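Indard Office Supply
2018-05-31

1/ Indard will open its online store for notebooks, writing pads and bound journals to all business customers in June. The following posts set out what is changing and how existing accounts will be handled.

2/ The store lists 408 items at launch. These include ruled, plain and squared notebooks, carbon duplicate books, reporter pads and the full Wolora range of hardcover journals. Sizes run from pocket to large desk format.

3/ Customers who order by fax or telephone may continue to do so. The same prices apply however an order is placed, and the printed catalog remains available on request.

4/ Custom covers are offered on all Wolora journals and on most softcover notebooks. Artwork may be uploaded at the time of ordering. A proof is sent by email, and printing begins once the customer has approved it in writing.

5/ The minimum for a custom order is 30 copies per design. Mixed rulings are allowed within one design -- for example, half ruled and half plain -- provided the cover is the same throughout.

6/ Standard custom orders leave our Hustside warehouse within 14 working days of proof approval. Plain stock leaves sooner, normally the next working day. Delivery times after that depend on the carrier and the address.

7/ Paper for the Wolora range is now supplied by Thepsuriya. The new sheet is slightly heavier than the old one and a little warmer in color. Offices that keep matching sets on file may wish to request a sample before reordering.

8/ Schools and public offices may pay by purchase order. Please enter the order number at checkout, in the field marked "Your reference." Invoices that need a second reference, such as a department code, can be arranged through customer accounts.

9/ Existing account holders will receive a letter with their login details. Credit terms, delivery addresses and agreed discounts will carry over. Please check the delivery address before placing a first order online.

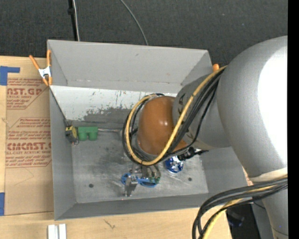 10/ Hustside Stationers asks whether part boxes of duplicate books can be returned, as was possible under the old account terms. They can. Unused duplicate books in sealed inner packs will be accepted for credit, and the box itself need not be full.

11/ Custom printed goods cannot be returned unless there is a fault in printing or binding. Faults should be reported in writing, with the order number and one copy of the affected item.

12/ The telephone order desk will close for 2 days in June while accounts are moved to the new system. Orders sent by fax during that time will be entered in the order received once the desk reopens.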